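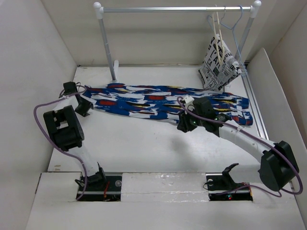

Patterned cloth in blue, white, red and yellow, stretched out beside the clothes rack.

Scarves and Wraps: Common Questions

Do I need to wash a new scarf before I wear it?
We suggest it for anything with a strong dark color. Rinse it on its own in cool water until the water runs clear. Our Drutska prints are rinsed before they ship, but the blues can still give off a little color the first time.

Can I put it in the machine?
Cotton, yes. Use a mesh bag, the gentle cycle and cold water. Silk and wool should be washed by hand. Check the sewn label first – it overrides anything on this page.

How should I dry it?
Lay it flat on a towel, pull it straight along its length, and leave it until the bunching relaxes. You can also hang it over a smooth rail. Don't use clothespins on silk. They leave marks.

My scarf came out wavy along one edge. Is it ruined?
Usually not. Dampen the edge, smooth it with your hands and let it dry flat. If it's still wavy, press it from the back on low with a cloth in between.

What is the best way to hang scarves on a rack?
Fold the scarf once lengthwise and drape it so both ends hang at the same height. Put no more than 2 on one hanger. Long wraps (70 inches and up) do better over a bar than on a hook, where the weight pulls on one spot.

Can I store them folded?
Yes. Refold along different lines every few months so the creases don't set. Vasanthi Patwary, who handles our repairs, sees more damage from old fold lines than from washing.

Will the print fade?
Any print will fade in direct sun. Keep the rack away from the window if you can.

Do you fix pulled threads and loose hems?
We do, on Kenel and Drutska scarves. Hem repairs cost $10 and small pulls are free. Please send the scarf clean and dry.

How long do I have to return one?
27 days from delivery, unworn, with the tag on. Sale items can be exchanged only.

Who do I contact about an order?
Write to Fathima Sultana at the order desk and include your order number. Mail is answered until 4 p.m.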